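Brostano Bench Planetary Kit: Is the Metal Worth the Money?

Posted October 2022

I have been burned by "educational" gear kits before. They show up in a nice box with a foam insert, the parts look fine until you try to turn them by hand, and then you find out the holes were drilled by someone in a hurry. So when I saw the Brostano bench planetary kit in the Mudatcombe catalog for $186, described as "professional grade steel for the serious learner," I rolled my eyes and kept scrolling. Then in April they knocked the shipping off and I bought one anyway. I've had it on the bench long enough now to have opinions.

For anyone who hasn't met one, the kit is a single-stage planetary reducer that you put together and take apart. There's a sun gear, a set of planet gears, a round carrier plate, a ring gear, pins, washers, a short input shaft and a crank. No motor. You build it, you crank it, you hold one part still and see what the others do. If you have tried to explain a planetary set to somebody with a drawing, you know why a person might pay for a real one.

What you get for the money

The box is heavier than I expected and that is the first point in its favor. The second is that the parts come oiled and wrapped one at a time, so they don't bang into each other on the truck. Mine had no dings out of the box. The oil is a smelly amber stuff and you will want to wipe it off before you bring anything near a tablecloth. I went through most of a roll of paper towels.

The instruction booklet runs 11 pages and could be five. Two of those pages are warnings about pinched fingers. The exploded drawing is good, I'll give them that, but the steps skip straight from "place the planets" to "install the ring gear" with no word on how to get all the teeth lined up at once. That is the only hard part of the job! My first try took forever and ended with me nudging gears around with a toothpick.

The gears

The gears are the good part of this kit. They're straight-cut spur gears with a fair amount of face width, so they don't wobble or lean when they're on their pins, and the teeth feel clean when you run a fingernail along them. I did find a burr on one tooth, a small one, and took it off with a stone. The end faces are machined flat and bright. Each has a bushing in the bore, and the bushings on mine were pressed in straight, which I checked by spinning each gear on its pin and watching the face for a wobble.

The catalog says "hardened." I have no way to test that at home beyond dragging a file across a corner, and I wasn't going to do that to a part I'd paid for. Take the word for whatever you think catalog words are worth. There's a bit of marking on the end face as well, tiny and shallow, and it's no help at all in telling parts apart under a shop light. A paint pen works better.

The carrier plate

I have mixed feelings about the carrier. It's a big disc, it sits flat, and it has enough weight that the whole assembly feels planted when you crank it. The turning marks are still there on the face, which I don't mind at all. I'd sooner see honest tool marks than a coat of paint hiding something.

My complaint is with the center hole. The edge was sharp enough on mine to peel a curl off a wooden dowel, and there's no excuse for that on a plate this size. Somebody had it in a machine already. One more pass with a chamfer tool would have fixed it. I cleaned it up with a hand deburring tool and a little 400 grit paper wrapped around my finger, and it was a short job, but a kit sold to learners shouldn't need it.

The shine is the other thing. Bright bare steel looks wonderful for a week and then you get a fingerprint in rust, exactly the shape of your thumb. Brostano says "store in a dry place" and leaves it there. If you live anywhere humid, wipe it down with light oil every time you handle it, or get used to the freckles.

How it runs

Dry, it is loud. A gravelly, coffee-mill kind of noise that my family did not enjoy. With a dab of the grease from the packet it settles into a pretty pleasant whir, and there's only a small amount of slop when you rock the crank back and forth. I expected more play at this price and was a little annoyed to be wrong.

Reverse direction works the same as forward. Locking the ring and cranking the sun gives you the slow, strong output everybody wants to see. Locking the carrier is where it gets interesting, and of course that's the setup the booklet gives half a paragraph. You also need a third hand for it, or a small clamp, and the clamp isn't included.

I took it apart and rebuilt it 9 times before writing this, partly to see whether the pins would loosen. They didn't, as far as I could feel. The little retaining clips are another story. They're the cheap bent-wire kind, one of them shot off into the garage on my second rebuild, and the kit has no spares. I bought a bag of better ones at the hardware store for less than the price of a sandwich.

Compared with the cheaper one

The obvious alternative is the Grivness set, which costs a lot less and is mostly molded plastic with a metal shaft. I own that one too. It's lighter, it's quieter, you can hand it to a ten-year-old, and you can see what's going on because the parts are different colors. If all you want is to understand why the planets walk around the sun, buy the Grivness and keep the difference. It will teach you the same lesson.

What it won't do is teach you anything about metal. You don't learn about burrs or fits or why grease matters from a plastic gear. The Brostano does teach you that, though I suspect partly by accident.

A word about the storage

The foam tray is bad. The cutouts for the gears are so snug that you have to dig them out with a fingertip, and the foam soaks up oil and turns gummy. I gave up on it early and lay everything out on a piece of dark cloth now. Small clips show up well against it, steel doesn't skate around the way it does on a bare bench, and when I'm finished I fold the corners in and put the whole bundle in a drawer. Mudatcombe will sell you a Mancuso parts mat for this. I looked at the price and went back to my cloth.

If you do the same, lay the carrier down first and keep the planets with it. They belong together anyway, and the heavy plate holds the cloth flat while you hunt for the washers. 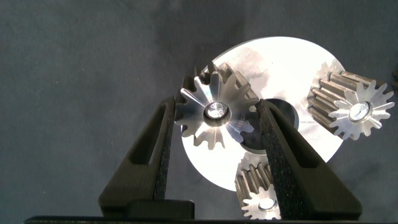

As for whether I'd buy it again at full price, probably not. At $186 I want the sharp edges gone and a few spare clips in the bag, and I want a booklet that tells me how to line up the teeth. With a decent discount I'd say yes, for an adult who likes to tinker and already owns a deburring tool. For a classroom I'd want to handle every carrier plate myself before a kid did.

The good: gears, bushings, low slop, packing.

The bad: center hole edge, clips, booklet, foam, and a rust problem they barely mention.

I emailed to ask if the clips could be ordered separately and got an automatic reply with a coupon for the parts mat. I'll update this if a person writes back.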